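4. Folding on stone: surfaces, grip and the second crease

4.1 Why the tabletop matters

When we began asking people how they fold small household cloths, we expected to hear a lot about technique and very little about furniture. We were wrong, and happily so! Almost everyone we spoke to in the Altcombe households had an opinion about where a cloth should be folded, and most of them gave it before we had asked. The bed is too soft. The ironing board is too narrow for anything bigger than a napkin. The kitchen counter is fine until somebody wants to cook. And the dining table, in home after home, is where the laundry ends up, whatever the table happens to be made of.

This section looks at that last point in detail. Earlier work by our group (Carretero and Sanna, the Tumari notebooks) treated the surface as a backdrop and recorded only its height and size. Here we bring it forward, and we look in particular at the hard, polished, stone-patterned tops that are so common in the homes we visited. Some are real stone, some are printed or cast to look like it, and their owners were not always sure which they had. For folding, the difference seemed to matter much less than the finish. A smooth top lets a cloth travel. That sounds like a small thing, but it changes the whole job.

4.2 Material

The corpus holds 2481 folding episodes, each one a single cloth taken from an unfolded or crumpled start to whatever its owner was willing to call finished. We let the owner decide. Feng-yi Chang, who did most of the coding, began with a fixed list of end states (halves, thirds, quarters, roll) and gave it up within the first month, because people kept stopping at points the list did not have. One household folds its tea towels in half, then in thirds, then leaves a tail sticking out so the towel can be pulled from the stack. Another rolls everything except the striped ones, which get folded so that the stripes run the long way. We kept all of these as they were.

Of the full set, 1000 episodes took place on a hard, polished top and 900 on a top covered with a tablecloth, blanket or pad. The rest were done on beds, laps, sofa arms and, in two memorable homes, the lid of a chest freezer. We compare mainly the first two groups. Cloths were sorted by hand feel into light, medium and heavy, using the reference swatches supplied with the Pivetti fabric set, which has the great merit of being easy to carry in a coat pocket.

4.3 Travel

By travel we mean any sideways movement of the whole cloth that the folder did not seem to want. On a padded top there is hardly any. The weave catches, the cloth stays where it was put, and the folder can pull an edge quite firmly. On a polished top a light cotton cloth comes along with the hand. The folder lifts a corner, draws it across, and the far side follows like a dog on a leash.

What delighted us was how many ways people have found to deal with it. We describe the main ones here in the words the coders settled on.

The anchor. One hand lies flat on the far side of the cloth while the other brings the near edge over. This is by far the most familiar method and many people were surprised that we had a name for it.

The lean. The folder stands close and traps the near hem between the table edge and the body, leaving both hands free. It works well for bath towels and badly for anything with buttons.

The float. The edge is lifted high before it is moved, so that the upper layer hardly drags on the lower one. Good floaters are a joy to watch. Jawad Qureshi's notes on the Yu family run to several pages on the grandmother's float alone, and we have reprinted them in full in the appendix because we could not bear to cut them.

The walk. The folder accepts that the cloth is going to move, and simply follows it down the table, making each fold a little farther along than the last.

None of these is the right one. The same person would often switch between them within a single basket, and the switch tended to come when the weight of the cloth changed.

4.4 Picking up the edge

The second effect of a polished top was one we had not planned to study. Before an edge can be folded it has to be picked up, and a thin cloth lying flat on a smooth surface offers very little to hold. On a blanket, the fingertips can sink slightly and get underneath. On a hard top they cannot. They have to come in from the side and pinch, or press down and drag so that the cloth rises into a small ridge, which is then taken between finger and thumb.

We coded these two ways of starting as the side pinch and the ridge pinch. The ridge pinch was the favorite for the middle of a cloth and the side pinch for its edges and corners, especially where there was a thick hem. Hems deserve more attention than they have had. A hem gives the fingers a step to work against, and people who said they disliked folding a certain cloth were very often talking about one with a worn or rolled hem. Pin-yu Fu has suggested that the loved and hated cloths of a household could be predicted from the hem alone, and we would be thrilled to see someone try.

4.5 Seeing the edge

Then there is the matter of simply seeing where the cloth ends. Stone patterns are busy. They have clouds, veins, flecks and patches, and a white or cream cloth laid on a pale stone top can be surprisingly hard to make out at a glance, above all in the evening under a single ceiling light. Folders in this situation used their hands more than their eyes. They would sweep a palm outward until it left the cloth, and only then close the fingers.

Patterned cloths are much kinder. Stripes were the clear favorite among the people we visited, and for good reason: a stripe gives an outline against the table and also a built-in guide for the fold, so the folder can see straight away whether a crease is square. Figure 2 shows the pairing we have in mind, with a blue-and-white striped cloth on a pale, softly clouded surface. The cream and peach of the pattern drift into each other, while the stripes stay crisp.

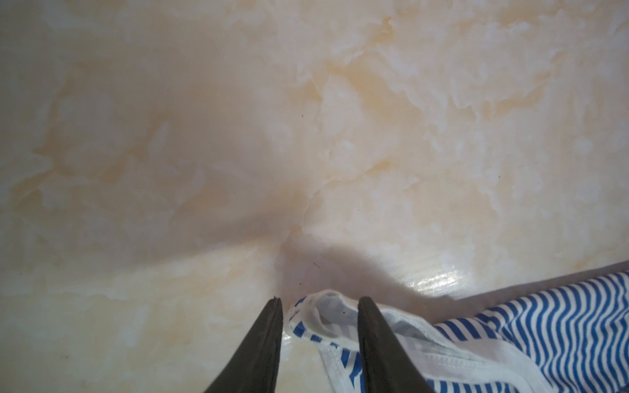 Figure 2. Blue-and-white striped cloth on a polished cream surface with a faux-marble pattern.

Debora Sanna, reading a draft of this section, objected that stripes can make a folder fussy. Her view was that a plain cloth folded slightly off square looks perfectly fine in the drawer, whereas a striped one shows every slip, so people go back and do it over. She asked us to check how often striped cloths were reopened after the first crease, and she thought we would find that the time saved in finding the edge was spent again in straightening it.

It is a lovely objection, and we can only half answer it. Reopening was not coded as a separate event in the early episodes, so a fair count across the corpus is out of reach. Going back through the written notes, though, we do find remarks that support her. Several folders spoke of a striped cloth as needing to be done properly, a phrase we never met in connection with plain dishcloths. One man folded a striped towel, looked at it, shook it out and began again while telling us that he was not a particular sort of person.

We have therefore added a reopening code to the scheme for the next round of visits, which starts in January. It records the crease at which the cloth was opened, whether it was opened fully or only by one layer, and anything the folder said while doing it. Coders are asked to write those remarks down word for word, including the rude ones.

4.6 Notes for later visits

Two changes to the visiting routine follow from this section. The first is that table finish is now noted on arrival, by touch, before any cloths come out, using the plain words slick, smooth or grippy. The second concerns light. Visits at the same home should include one after 6 p.m. wherever the household agrees, so that pale cloths on pale tops can be compared by day and by lamp. Padded tops will stay in the sample as before, and the freezer lids are very welcome too.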